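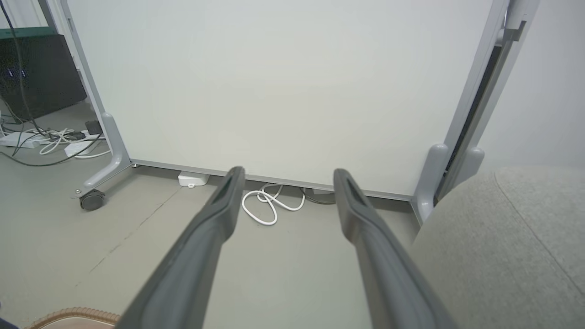

공방 소개

스티투바인(Stituvine)은 인쇄소가 나간 건물 1층을 나눠 쓰는 공동 작업실입니다. 회원들이 퇴근하고 모여 로봇 팔을 만듭니다. 정확히는 만들고, 뜯고, 나사가 하나 남아서 다시 뜯습니다.

시작은 차수아의 거실이었습니다. 책상 위에서 양말을 집어 주는 팔을 만들겠다는 소박한 계획이었는데, 첫 시제품은 양말보다 커튼을 좋아했습니다. 커튼을 두 번 새로 단 뒤 가족회의가 열렸고, 그해 10월에 지금 자리로 옮겼습니다. 이사할 때 합류한 다르마완 라투헤루(Darmawan Latuheru)는 원래 자전거 정비를 하던 사람입니다. 지금도 토크 렌치를 빌려 가면 반납할 때까지 뒤에 서 있습니다.

지금 하는 일

요즘 매달리는 것은 두 손가락 그리퍼 '볼트비(Boltby)'입니다. 손가락은 짙은 회색이고 윗면을 따라 홈이 파여 있습니다. 홈을 두고 넉 달쯤 다퉜습니다. 수아는 무게를 줄이려면 필요하다고 했고, 다르마완은 먼지가 낀다고 했습니다. 둘 다 맞았고, 그래서 작업실에 칫솔이 생겼습니다.

손가락 설계는 현재 428번째 파일입니다. 파일 이름에 '최종'이 들어간 것이 많아서 작년부터는 번호만 씁니다. 427번은 컵을 아주 잘 집었지만 놓지를 않았습니다.

볼트비의 다음 과제는 바닥에 있는 물건입니다. 책상 위는 사람이 치워 주기라도 하지만 바닥은 그렇지 않습니다. 특히 케이블이 어렵습니다. 느슨하게 감긴 흰 케이블 하나가 저희가 가진 어떤 소프트웨어보다 복잡합니다. 멀티탭 주변은 당분간 접근 금지 구역으로 두었습니다. 로봇에게도, 신입 회원에게도 그렇습니다.

바퀴 달린 화이트보드는 계획을 적는 용도로 들였습니다. 계획은 대체로 금요일 저녁에 적히고 월요일이면 지워져 있습니다. 누가 지우는지는 굳이 밝히지 않기로 했습니다.

돈 이야기

후원사는 없습니다. 회비와 수리비 수입으로 꾸려 갑니다. 모터 드라이버 '잘레프스카(Zalewska)' 보드는 직접 설계했고 지금까지 485장을 만들었습니다. 그중 연기가 난 것은 따로 상자에 모아 두었습니다. 상자는 두 번째입니다. 회로도와 부품 목록은 공개되어 있으니 가져다 쓰셔도 됩니다. 다만 2번 커넥터는 방향을 꼭 확인하세요. 저희는 확인하지 않았습니다.

함께하려면

경력은 보지 않습니다. 납땜을 못 해도 괜찮고, 잘한다고 해도 일단 믿지 않습니다. 첫날에는 안전 교육을 받고 비상 정지 버튼을 직접 눌러 봅니다. 생각보다 자주 쓰게 될 버튼입니다.

견학은 금요일 저녁 7시부터이고 예약 없이 오셔도 됩니다. 안쪽에 푹신한 회색 자리가 있으니 기다리실 분은 거기 앉으시면 됩니다. 음료는 뚜껑 있는 컵에 담아 오세요. 집에서 만들던 로봇을 들고 오시는 것도 환영합니다. 움직이지 않아도 됩니다. 저희 것도 그런 날이 많습니다.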